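I get the same handful of emails about my old-PC fix-up sideline, so I finally wrote the answers down. If yours isn't covered, write me anyway, I like mail!

**Do you buy broken computers?**

Sometimes! I mostly want desktops, because laptops make me grumpy (so many tiny screws). Tell me the model and what it does when you press the power button. "Nothing at all" is a perfectly good answer.

**How much do you charge?**

It's $40 to look it over and tell you what's wrong, and that comes off the bill if you go ahead. Parts are extra, and I'll always ask before I order anything.

**Can you save my photos?**

Usually, if the drive still spins. Please stop using the computer the minute it starts clicking or freezing, though. Every restart is a gamble, and I've seen people restart all weekend hoping for the best.

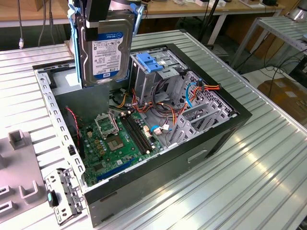
If the drive is really dead I'll send you to Prendergast, the recovery shop over in Arero. They cost a lot more than I do, but they have the gear for it and I don't.

**Should I get a solid state drive?**

For Windows and your programs, yes, yes, yes. It's the one upgrade that makes people write me thank-you notes. A regular hard drive is still fine for the stuff you just want to keep, like music and old tax files.

**How long will it take?**

Plan on 7 days. Waiting on parts can stretch that, and September is always a mess with everybody going back to school.

**Is there a warranty?**

You get 31 days on my work. If the same thing goes wrong again, bring it back and I'll redo it free. Soda in the keyboard doesn't count (sorry).

**Where do I drop it off?**

I'm in Endesero, behind the Clisa bakery, and the door is open from 2 p.m. until supper. Leave your monitor at home, but do bring the power cord if it's an odd one.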